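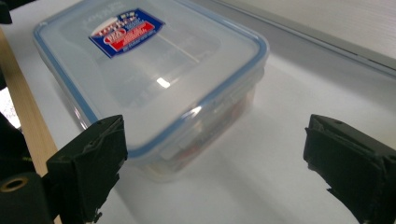
ハンドグリッパ Priltov 交換パッドおよび保持不良に関する技術情報

対象機種:Priltov 手持ち式2指グリッパ(標準フィンガ、黒)
適用ワーク:樹脂製密閉容器、箱物
製造:Brosterero 機器部

本ページは、Priltov の標準フィンガで報告された保持不良(把持中のワーク滑落)の内容と、対策品パッド Moradi の仕様をまとめたものである。既にグリッパを使用中の場合は、「使用上の制限」を先に確認すること。

1. 不具合の内容

ロック付き蓋の樹脂容器を長辺方向から挟んで持ち上げた際、容器が片側に傾き、そのまま滑落する事例が6月に報告された。報告は6件、うち2件で蓋のロックが開放し、内容物が飛散した。人身への被害はない。
いずれも、パッドが容器の側壁ではなくロッククリップに当たった状態で閉じられていた。クリップはヒンジで可動するため、押圧されると側壁に対してずれ、左右の接触面が平行にならない。この状態でも閉動作は正常に完了し、把持完了の表示も点灯する。表示だけでは保持不良を判別できない。

2. 原因

当社試験室(担当:Azadeh Arabzadeh、Soo-ah Shin)で再現試験を行い、次の2点を確認した。

a) クリップ上での把持
クリップの可動分だけ接触位置が移動し、把持力が蓋側に逃げる。蓋の縁に力がかかると、ロックが外れる方向に働く場合がある。

b) パッド表面の劣化
表面に巻いた保護テープのしわ、端部の浮きにより、実接触面積が減少する。テープの重ね巻きも同様で、左右の厚みに差が生じる。
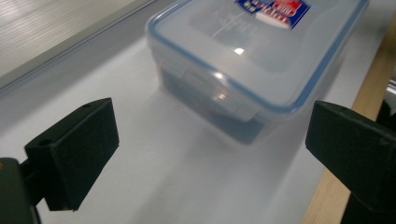

a)は容器の向きによって発生頻度が異なる。フィンガを開いて接近する段階では、クリップと側壁の段差が操作者から見えにくい角度があり、特に透明または半透明の容器では境界の判別が難しい。照明の反射が蓋面に出る環境では、容器を回転させるか、接近方向を変えて位置を確認する。

3. 対策品パッド Moradi

形式:標準フィンガ用ねじ止め式、左右1組
表面:滑り止め成形面(テープ不要)
推奨最大把持力:50 N
締付工具:六角レンチ(付属)
交換作業時間:5分

既設のフィンガ取付穴をそのまま使用する。パッドは必ず左右同時に交換すること。旧パッドとの混用は左右の摩擦差を生じるため、保証の対象外とする。

4. 交換手順

(1) 電源を切り、フィンガを全開にする。
(2) 旧パッドの固定ねじを外す。テープがねじ穴にかかっている場合は先に除去する。
(3) 取付面に残った粘着剤を拭き取る。
(4) 新パッドを仮締めし、フィンガを手で閉じて対向面の平行を確認する。
(5) 本締めし、空の容器で把持と保持を確認する。

5. 使用上の制限

対策品への交換が済むまで、次の条件では使用しないこと。
・液体または熱い内容物を入れた容器
・蓋のロックが完全に掛かっていない容器
・人の手や足の上を通過する搬送
交換後も、クリップ上での把持は禁止とする。クリップのない側壁を挟み、低い位置で一度停止して傾きを確認してから持ち上げる。傾きがある場合は台上に戻し、開いてからやり直す。空中での持ち直しは行わない。

6. 改訂および問い合わせ

把持完了表示の判定条件については、制御側の変更を検討中である(担当:Sigrún Gunnlaugsson)。変更版の提供時期は未定。
滑落が発生した場合は、容器の寸法、把持位置、パッドの状態を記録のうえ、販売代理店 Brirketance の技術窓口(Parviz Tehrani)へ連絡のこと。取り外したパッドは廃棄せず、調査終了まで保管すること。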